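Tilbridge Gallery, pre-opening safety checklist with comments
Evening opening, ground floor and mezzanine
Revision 2, March

Scope: public areas, performance corner, screening room, loading door. Kitchen and offices are on a separate sheet. Mark each line OK, FIX or N/A. FIX items must be closed before doors at 19:00.

1. Exits and routes

1.1 Main entrance, both leaves open fully. OK
1.2 Side exit to Parholm Lane, push bar releases under normal hand pressure. OK
1.3 Route from mezzanine to side exit kept at full stair width. FIX
Comment: two plinths from the Friesen installation stand on the lower landing. Move to store 763 and recheck.
1.4 Exit signs lit on mains and on battery. OK
1.5 Capacity notice posted at door, 400 persons. OK
Comment: the figure covers both floors together. The mezzanine has its own limit, posted at the foot of the stairs.

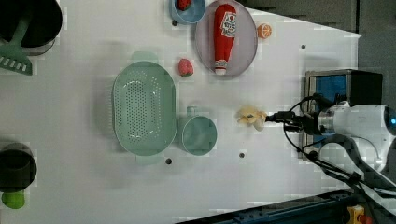 Reply from Dultik: The 400 on the door notice assumes the side exit is available all evening. If the performance corner stays where the plan shows it, the audience will stand across that route from 20:00 onward. Please either turn the stage or reduce the number.

Response: accepted. Stage turned to face the long wall, standing area marked with floor tape. Capacity stays at 400 on condition that the taped lane is kept clear. Door staff to check the lane before and after each set.

2. Electrical

2.1 Portable equipment carries a current test label. FIX
Comment: one extension reel in the screening room has no label. Remove from use.
2.2 Projector circuits separate from sound circuits. OK
2.3 Cable runs across walkways covered with ramps. OK
2.4 Reels fully unwound when in use. OK
2.5 Dimmer rack vents clear on all sides. OK
2.6 Distribution box closed, key held at front desk. OK

3. Works and fixings

3.1 Hanging works, secondary wire fitted above head height. OK
3.2 Suspended textile in the stairwell, flame treatment certificate on file. FIX
Comment: the certificate received is for a different roll. Friesen has been asked for the correct one. If it does not arrive before doors, the textile comes down.
3.3 Freestanding works stable when pushed at shoulder height. OK
3.4 Glass edges taped or out of reach. OK
3.5 Floor load, cast iron piece in the north bay. OK
Comment: the building dates from 1822 and the north bay floor is the original timber. The piece is placed over the beam line on spreader boards. Do not shift it to improve the sight line.

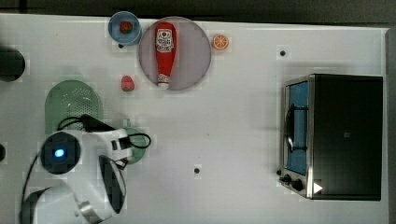 3.6 Spreader boards flush with the floor, edges marked in yellow. OK
3.7 Barrier in place on the open side of the north bay. FIX
Comment: barrier delivered one post short. Use the spare from the coat check.

4. Screening room

4.1 Aisle lights on during projection. OK
4.2 Seats linked in rows of four or more. OK
4.3 Door opens outward and is not locked while the room is in use. OK
4.4 Sound level at the back row measured with the door closed. FIX
Comment: not yet measured. The meter is at Parholm and will be back in the afternoon. Offer ear plugs at the door in any case.
4.5 Notice about flashing images at eye level outside the room. OK

5. Fire and first aid

5.1 Extinguishers in place, pins and seals intact. OK
5.2 Smoke heads uncovered after painting. OK
Comment: remove the dust cap from the head above the bar as well. It was missed at the last opening. Done.
5.3 Haze machine use agreed in writing. N/A
5.4 First aid kit at front desk, contents match list. OK

Open items at time of issue: 1.3, 2.1, 3.2, 3.7, 4.4. Recheck at 18:00, results to be entered on this sheet.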